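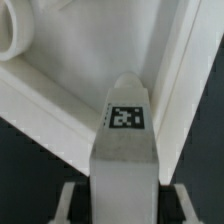
Subject: Re: [hukwood-homes] Going dark green in the dining room, am I crazy?

Hi everybody,

Long reply, sorry, but I've just been through this and I still have paint in my hair. Quoting the original so it doesn't get lost:

> We have a small dining room on the north side of the house and I want
> to paint it a really strong green. My sister says it will feel like
> sitting inside a pickle. The table is dark, almost black, and we are
> keeping it. Has anybody done a bold green in a room with hardly any
> sun? Also does it matter if I skip primer? The walls are a sort of
> butter color now and in decent shape.

Your sister and my neighbor should meet. I heard the pickle thing too, except in my case it was "pea soup," and I went ahead and did it and I love it. My room is smaller than yours sounds, and it gets maybe an hour of sun on a good morning. I spent a whole winter with taped-up sample cards before I bought a single can, and I'd tell anybody to do at least some of that. Move the cards around! Stick one by the window and one in the darkest corner, then look at both at dinnertime with the lamps on, when you'll be in the room. My favorite card at noon was my least favorite by six in the evening.

I ended up with Cindora, which is the second-greenest one on the Prarnulia fan deck. The greenest had too much yellow in it once it was up on the wall (that was the pea soup). 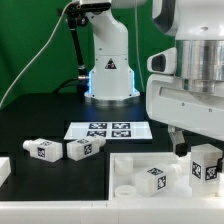 Green walls do something to everything you put against them, and that's the part I wasn't ready for. My cream curtains went pinkish. The oak sideboard looked orange for a week until I got used to it. White and black are the ones that hold up, though, and that should make you feel better about the table. With a bright green backdrop behind a black tabletop, anything white in between just jumps out at you, right down to a thin white cable. So your dark table will be great, and your dishes will look great on it, but think about your lamp cords and your outlet covers too. I swapped my white cord for a dark one and the corner calmed right down.

On the primer, I did skip it on one wall to see. Please don't. Butter yellow coming up under green is a funny thing — it looked fine wet, then dried patchy, and the patches moved depending on where I stood. It took me an extra coat to bury it, and since the good paint costs a lot more than the primer I didn't save a dime. Fuchs will tint the primer gray for you if you ask at the counter, and the gray helped a lot on the other walls.
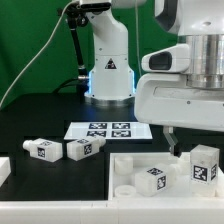 A reply I got off-list, when I asked about this same thing back in November, said that gray primer is fine but the real trick is to paint the ceiling first and give it a tiny drop of the wall color, so that the white up there doesn't glare at you. I didn't listen and now I wish I had. The line where my green stops and the plain ceiling starts is the first thing I see when I walk in. If you haven't bought ceiling paint yet, ask for the drop. The same person also thought eggshell was too shiny for old plaster, and there I disagree. I have eggshell, I have old plaster, and I can wipe spaghetti sauce off it.

Oh, and trim. I left mine white because I ran out of steam. I keep looking at pictures of rooms where the trim is the same color as the walls and feeling jealous, so if you have the energy, do it all at once while the brushes are out.
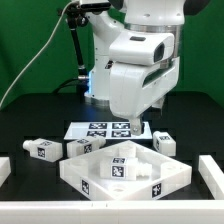

WHAT IT COST ME

My longest wall is 96 square feet with the window taken out. For the whole room I set aside 500 dollars, and the paint, primer, tape and a decent brush came to well under half of that. The rest went on a new lamp, plus 200 for a rug that I then took back because it turned brown next to the walls. (Lesson: take a painted board with you to the rug place. They may look at you funny. Let them.)

The brush was worth every penny, by the way. I cut in around the window with no tape at all by the end, and I've never been able to do that in my life.

If you want to borrow my leftover Cindora for a test patch, there's a good inch in the can and I'm near the Hukwood library. Evenings are best. And please send the list a photo when it's done, especially if it does look like a pickle!

Contact the list owner | Copyright hukwood-homes list members | Back to top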